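Clearing the table, one evening at a time

6 December 2019

I promised myself back in August that I would do something about the table, and then of course the whole autumn went by.
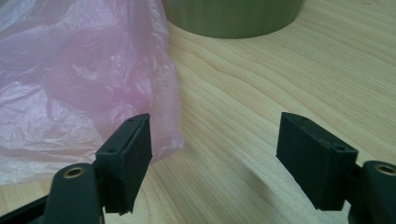
It had become the place where everything landed. Post, scarves, the Fostska catalogue I kept meaning to read, 14 jam jars waiting for labels — all of it sat there for weeks while we ate our suppers on our laps. So I gave myself two evenings and a large pot of tea, and made a start from the window end.

The first evening was mostly paper. I found a receipt from Burance for £71, which I'd turned the house upside down for in the summer, and I was so pleased that I stopped and had a biscuit. The second went on the jars (labelled at last, plum and quince) and on wiping everything down with a damp cloth and a bit of the Bindberg soap my sister-in-law swears by.

I do love having bare wood to put my elbows on again! We've had the table 18 years and I'd quite forgotten how nice the grain is. Tomorrow I'm going to roll out pastry on it, and the post can go in the hall drawer.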